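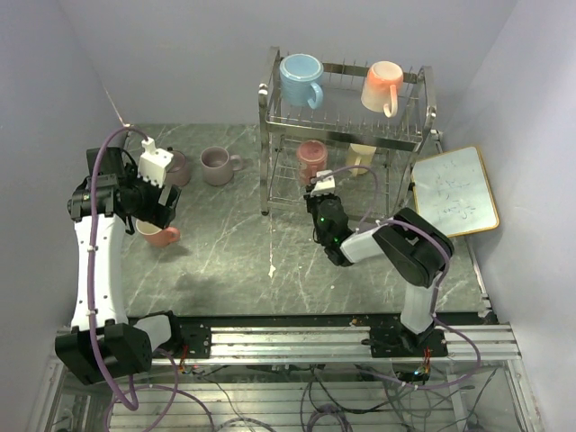 Raluca Ardeleanu wrote back that she has never owned a rack that held mugs properly, and asked whether the talk would cover mugs at all or only plates, as they usually do.

Home | Talks | Notes | Archive | Contact

Racking mugs: speaker notes, Terkurow kitchen evening

Opening. Read Raluca's question out. Answer it: mugs only, plates get two minutes at the end if there is time.

Point 1. Wire racks are laid out for plates. The prongs are spaced for a thin flat edge, and a mug bridges several of them. The stainless two-tier type on the slide has upright prongs on both levels. A mug on the top tier sits on or between the prongs and finds its own angle. Ask who has one like it at home.

Point 2. Angle. A mug with a concave base holds a ring of water when it goes in fully inverted. Tilt it and the ring runs off to one side. Too much tilt and water stays inside, along the lower wall. My own working figure is 20 degrees from vertical, mouth down. Do not defend this at length – it came from a kitchen counter and a protractor.

Point 3. Handles. Pick one direction and keep to it. On the slide the light blue mug's handle curves to the lower right, and the coral-to-white one points toward the front. Two mugs racked like that are fine. Fill a row that way and handles start meeting handles. With mixed shapes, put the widest handle at the end of the row.

Point 4. Staging. Keep mugs waiting for the rack on one side of it, upright if they are stable. A mug lying on its side rolls until the handle stops it, so leave clearance. Pink, mauve and brown mugs look much alike in evening light; if each person in the house has a color, choose colors further apart.

Point 5. Loading order. Top tier first, back to front. Lower tier afterward, or the top drips on things already drying. I had this the wrong way round in the January version of the talk. Drotora handout still has the old order, so tell people to cross out line 2.

Plates, if time. Lower tier, one per gap, all facing the same way.

Questions likely to come up:
Cloth under the rack? Yes, changed daily.
Dishwasher? Different talk.
Hooks? Good for storage, poor for draining.

904 views | 20 shares | 2 comments

Pan
Tried the tilt with my stoneware. Base ring drains, but the rim marks where it touches the wire. Does coating help?

Kavum
Mine stopped marking after I swapped to a coated rack. The coating splits at the prong tips eventually, so check for rust.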